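Section 4: Setting the weekly water allowance

Read this section after the meter unit is fixed to the pipe and the indoor display shows a steady green light. If the light is still blinking, go back to Section 3.

The Gultden household water monitor compares your use with the allowance that your district has published for the present restriction stage. The monitor does not know this allowance by itself. You must enter it, and you must enter it again each time when the stage changes.

Before you start

Have your last water bill near you. You need the service number and the name of your supply zone. Customers in Gernden and Skimitz have two zones in the same town, so please check the bill even if you think you know the zone.

Entering the allowance

1. Press and hold the round button on the display until the word SETUP appears.

2. Turn the button to ZONE and press once. Choose your zone from the list. If your zone is missing, choose OTHER and continue.

3. Turn to PERSONS. Enter how many people sleep in the house on most nights. Guests who stay less than two weeks should not be entered.

4. Turn to ALLOWANCE. The display shows litres per day for the whole household. A house with four persons in Gernden, at the April stage, would enter 344.

5. Press once to save. The display shows your number for a few seconds and then goes back to the normal page.

Note: The allowance is for the whole household. If your district gives the number per person, you must multiply it first. This is the mistake we see most often in the letters from our customers.

Setting the garden hours

In many districts the garden may be watered only in the early morning or in the evening. The monitor can give a sound when a large flow starts outside of these hours.

6. In SETUP, turn to GARDEN and press once.

7. Enter the first permitted hour and the last permitted hour. If there are two periods in one day, press the button again after the first one and enter the second.

8. Turn to FLOW LIMIT. The factory value is 40 litres in ten minutes. For a small garden with a drip hose you can choose a lower value.

Caution: The monitor does not close the valve. It gives only a warning. If you have an automatic sprinkler, you must change the hours on the sprinkler controller also.

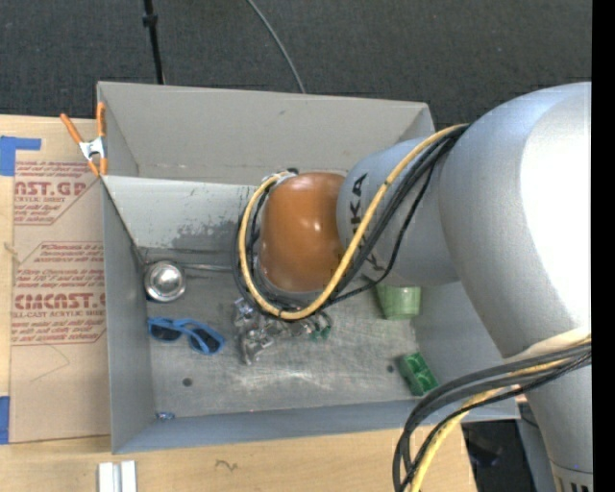 Checking that the setting is correct

9. Close all taps and wait five minutes. The flow line on the display should be zero. If it is not zero, look first at the toilet cistern, then at the outside tap.

10. Open the kitchen tap fully for one minute. The daily total should rise. A small delay is normal - the meter unit sends its reading only 2 times per minute.

11. Write the date and the stage on the card inside the battery cover. When the stage changes, you can see quickly which allowance is stored.

Note: If you have the older Kim display with the square button, steps 6 to 8 are found under OUTDOOR and not under GARDEN. All other steps are the same.

Caution: Do not remove the batteries while SAVING is shown. The allowance can be lost, and the monitor will then compare your use with the factory value.

For the meaning of the warning sounds, see Section 5.

Text of this section: Muchen Tang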